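Hand-held gripper at an open day: what do we need to set up for visitors to try it?

Posted in Robotics and Automation > Demonstrations and outreach
Tags: hand-held gripper, fiducial markers, open day, wrist camera

Syafiqah Mangundap

We have an open day in June and I have been given the manipulation corner. The plan is to let visitors pick up a hand-held gripper and record a short pick-and-place themselves, then look at the recording on a laptop. Last year we only ran the arm behind a barrier and people left after one cycle.

Hardware: two hand-held grippers, each with a camera looking out past the jaws and a printed square marker on the arm. Recordings go to a laptop under Fineck, which does the pose tracking afterward. The room is an ordinary lab with overhead fluorescent lights and windows on one side. We expect 121 registered visitors plus whoever walks in.

What I need to know:

How much floor does one station need if people are standing behind the person holding the tool?
Does tracking survive a room full of people moving around in the background?
Do I calibrate between visitors, or once in the morning?

I have read the Fineck setup notes. They assume a fixed bench and one trained operator, so they don't cover any of this.

Sverre Skjelbred

Depends on the tracker. We had no trouble with ours but we used a motion capture cage, so it may not apply. For floor space just tape a box and keep people out of it. Charge everything the night before.

Prasetyo Siregar
Accepted by the poster

I ran this kind of station at the Drendano open day, with the same class of tool and Fineck on the laptop. Taking your points in order.

Floor space. We taped a square two meters on a side and put the table against the back edge of it. That was enough for one operator and one member of staff. The line formed outside the tape. Put the laptop on a separate table. If it shares the pick table, visitors turn toward the screen in the middle of a recording and the camera turns with them.

Background motion. Separate the two uses of the camera. The marker on the arm is close to the lens and large in the image, and people walking behind it have no effect on detection unless a hand covers it. Camera pose is a different matter, as it is estimated from the room. Fixed structure with corners and texture helps: shelving, exposed brick, ceiling beams, light fixtures. A plain wall at short range is poor. A crowd standing close in front of the lens is worse, because most of the features then move. Aim the station so that the camera sees the deep side of the room, and ask people to watch from behind the operator.
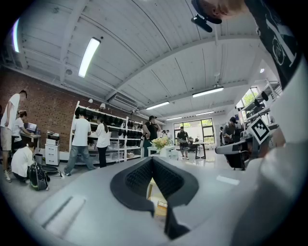 Gripper held up toward the far side of the workshop, marker at right.

With a view like that one the tracker has the ceiling, the brick and the shelving to work with, and the people take up a small part of the image.

Lighting. Lock the exposure. Auto exposure will hunt each time the tool swings past a window. If you see banding from the fluorescents, set the shutter to a multiple of the lamp flicker period before changing anything else. Don't mix locked and automatic settings between your two grippers, or you will spend the afternoon comparing recordings that can't be compared.

Calibration. Jaw width: once in the morning, then again after any drop. Fully open, fully closed, save. Camera intrinsics: leave them alone unless the lens has been touched. We also checked the marker by eye at each changeover. A corner that lifts will still be detected but the width reading drifts, and you won't see it until playback. Keep spare prints on matte stock. Gloss prints reflect the overhead lights.

Recordings. Cap them at 200 frames for playback on the laptop. Visitors lose interest after that and the processing stays short enough to show a result before they leave. Name the files by station and sequence number and collect no personal names. People in the background will be recorded, so put a notice at the door and clear it with whoever handles that at your site.

Objects. Light, matte, wider than a thumb. Foam blocks worked. Glossy cups did not.

Amirul Halim

Agree with most of the above. One correction on the drop check: on the Stoslow grips we have at Ngui, the width zero also shifted when the padding was replaced, with no drop involved. So recalibrate after changing pads too.

Also, left-handed visitors tend to cover the marker with the free hand. Tell them at the start where the marker is. A strip of colored tape on the handle, where the second hand should go, fixed most of it for us.

Syafiqah Mangundap

Thanks. The station will face the shelving side, with the laptop on its own table. I will lock exposure on both tools and test with a crowd the afternoon before.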